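Plastic cups, tubs and lids: getting the smell, the stain and the cloudy film off

Updated 08/09/2018

Quick page this time, no long intro. Everybody has the cupboard. Plastic tumblers that taste of old orange squash, tubs gone orange from pasta sauce, lids that fit nothing. Most of it can be saved. Some can't, see bottom of page.

First, work out what you've got wrong with it. Film, stain or smell. Three different jobs.

FILM

White, chalky, feels dry under your thumb. Hard water, nearly always. Plain white vinegar and warm water, half and half, in the sink or a big bowl. Leave 15 minutes. Rub with a soft cloth, rinse, air dry. If it comes back within the week the water's the problem so add a splash of vinegar to the rinse water every few washes.

Film that does NOT come off with vinegar is probably wear. Tiny scratches from the dishwasher or from the green side of the sponge. No cure. Stop using the green side.

STAIN

Tomato, curry, beet. Wipe the grease out first with a dry paper towel, before any water goes near it. Big mistake people make is running the hot tap straight on it, grease spreads and takes the color with it.

Then baking soda and just enough water to make a paste. Thick, like frosting. Smear on, leave an hour, wash. Do it twice for curry. Then put it in a sunny window for a day or two, open side up. Sun does more than the paste does, if I'm being fair. We left a turmeric tub on the back step at Dandale all through April and it came back almost white.

SMELL

Lids hold it worse than the cups do. Check the seal, pull it out if it pulls out, there's usually gunk behind.

Crumpled newspaper stuffed in the tub overnight, lid on. Cheap and works for onion. For coffee or milk smell, a spoon of baking soda, fill with warm water, leave till morning. Rinse well or the next drink tastes like a swimming pool.

Never store them with the lid on. Never stack them damp. Dry them right side up for the last bit, upside down on a flat counter traps the wet inside and that's your musty smell right there.

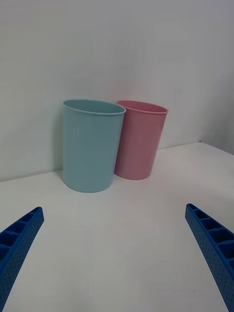

Mỹ Tiêu wrote in to say she disagrees about the newspaper, the ink comes off on pale plastic and then you have a stain and a smell. Brown paper bag torn up does the same job, she says, and a slice of stale bread works on garlic. Also that denture tablets beat vinegar for tall cups where your hand won't fit, one tablet, warm water, walk away. Tried the denture tablet since. She's right. Keeping the newspaper for dark tubs only.

STICKY LABELS

Cooking oil, not scrubbing. Dab on, wait till the paper goes see-through, roll it off with your thumb. Leftover glue gets a bit more oil mixed with baking soda. Then dish soap to get the oil off, twice. Don't use nail polish remover on plastic, it turns some kinds milky and they stay milky.

Labels on small bottles you want to reuse, same method but put the cap on first or you'll get oil down the neck.

CUPS STUCK TOGETHER

Cold water in the inside one, stand the outside one in warm (not boiling). Count to thirty, twist. Don't lever with a knife. I have the scar.

SORTING THE CUPBOARD

One color per person saves a lot of washing. Everyone keeps the same cup all day, it gets rinsed and goes back to its spot. We had the 300 ml Luneo ones at the Drunulholm house and they lasted years doing it that way. Small bottles go in front of the cups where you can reach, or they get knocked to the back and you end up buying more of them.

Match every tub to a lid. No match, it goes. Keep one odd lid for a drip tray under the dish soap, thats the only exeption.

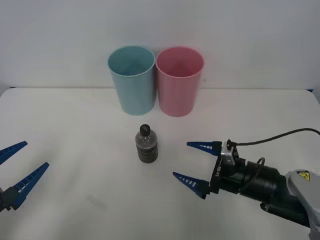

Cups at the back, small bottle in front.

WHEN TO GIVE UP

Cracks, even hairline. Sticky surface that won't wash off, that's the plastic itself breaking down. Anything warped so the lid lifts on one side. A rim that's rough on the lip.

Not for food any more but fine for screws, paint water, seed starting, dog biscuits. Punch the hole in the bottom with a hot nail, outdoors, window open isn't enough.

Jirayu Kaewkla asked about washing soda in place of baking soda. Stronger, wear gloves, don't leave it on overnight, and keep it off aluminum. Works great on greasy tubs. More on that when I redo the oven page.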